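# Picking up the soft stuff: notes for the Vekcombe talk

Speaker: Citlali Quintero. Slot is 20 minutes with questions. Barrett is on the clicker, so say "next" out loud.

## Opening (title slide up)

Hello, thank you, it's lovely to be back in Vekcombe.

Start with the sock. Ask who folded any laundry this week, wait for hands. Then ask who looked closely at their fingers while they did it. What I love about cloth is that we're all brilliant at it and can't describe it. You slide a finger under an edge, you feel a bit of give, you pinch, and by then you're already thinking about tea.

A robot has to choose a spot to pinch, and a heap of clothes has no handles. Every time you touch it, it becomes a different heap!

Next.

## What we wanted to know

One question for the whole talk, so say it slowly: **can a robot learn where to pinch cloth from people using a hand-held gripper in ordinary rooms?**

- No motion-capture suit, no robot in the house
- The person squeezes, the camera on the gripper sees what the fingers see
- Later the same kind of fingers go on the arm in the lab (the Stumeck arm, mention it once and move on)

Credit Dolores Haddad here. The project is called Fitzsimmons after the street our first lab was on. Skip this if short of time.

## The method

This is the part I get carried away with, so watch the clock.

We collected 2000 clips of people picking up, moving and putting down soft things. Esperanza Ambrose then had the idea that changed the project. Instead of training on whole clips with equal weight, she finds the moment the fingers close and works backwards from it. We call these the *approach seconds*. The last bit of travel before the pinch gets far more weight than the long swoop across the room.

Draw it in the air: long line, then a tight little curl at the end. The curl is what we care about.

Two details for the people who'll want them:

1. The closing moment comes from the gap between the finger pads in the camera view, with no force sensor. Loose cloth can hide the pads, so we also smooth over time.
2. Re-grasps stay in. If somebody misses and has another go, both goes are training data. Emmett Pruitt argued for throwing the misses out, tried it both ways, and came back to tell us he'd been wrong. (He's fine with me telling this.)

Pause. Water.

Next.

## The result

Go straight to the number, people have been patient.

- 900 trials on the lab arm, with garments it hadn't met in training
- 707 clean pick-ups, counted as lifted clear and held until the arm stopped
- Same trials, same garments, equal weighting across the clip: clearly worse. Point at the shorter bar and let them read it.

I was so pleased with this that I rang Dolores from the car park. The gain was largest on small, thick things such as socks, flannels and little towels. Thin, flat shirts improved least. A shirt lying flat gives the fingers very little to get hold of, and our people often used a sideways scoop that the lab arm copies badly.

Be plain about the limits. It's a pick-up result. We haven't shown folding, and we haven't shown sorting. If anyone asks about a whole basket, say no, and say how much I'd like to.

## Blur, clutter and why we keep it

Have the Dillen test ready here. We trained once on tidy clips only, with the steadiest views and the least going on in the background, and once on the lot. The lot won. Fast hands make smeary pictures, and cloth swings in front of the lens and blots out half the room, and the model seems to cope better in a muddle if it has seen plenty of muddle. I say "seems" because we've only run this comparison on one set of garments. Barrett is running the second set in November.

Next three slides go quickly. Leave each one up long enough for the back row.
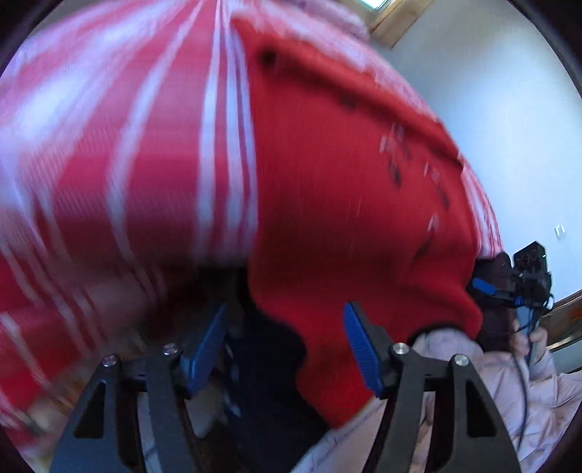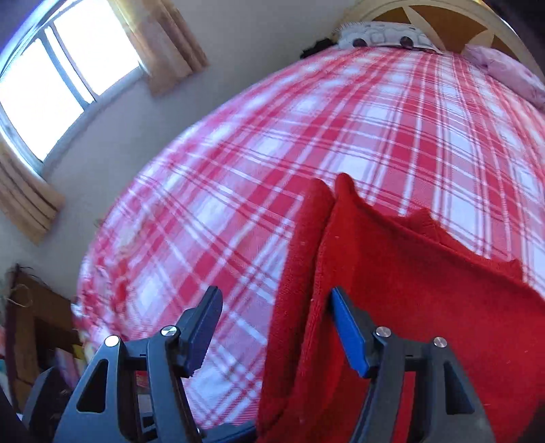
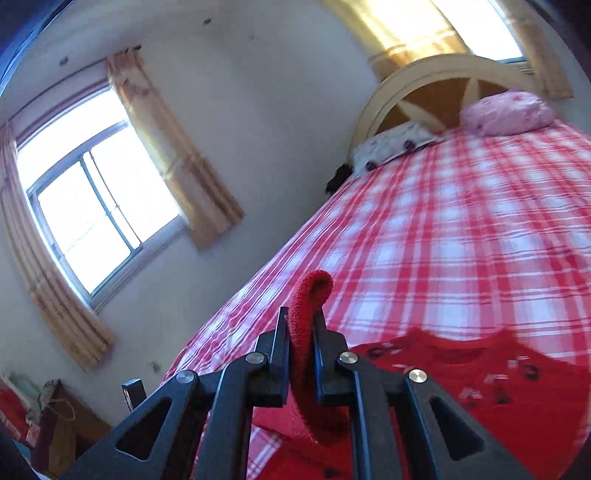 *Views from the hand-held gripper. First: striped cloth and a red knit close to the lens, with a second gripper held up on the right. Second: fingers open, the right one over red cloth on the bed. Third: a small red terry item between the fingers, above the plaid sheet.*

Things to say over these:

- On the first, point to the stripes. Streaks like that stay in the training set.
- On the second, get them to look at the creases in the red cloth. Ask the room where they'd pinch. Take two answers, they'll disagree, and that's great.
- On the third, compare the arch of cloth at the fingertips with the T-shirt lying flat on the bed. Thick and thin, and it ties back to the bar chart.

## Questions

Likely ones:

- *Does it work with other fingers?* Not tested. Our pads are the same shape on both devices.
- *Can we have the clips?* Esperanza is writing the release notes, send people to her.
- *Why not a glove?* We'd have to translate from five fingers to two. Happy to chat at the break.

Leave the results slide up while people ask. Pass the spare gripper round, and get it back before lunch!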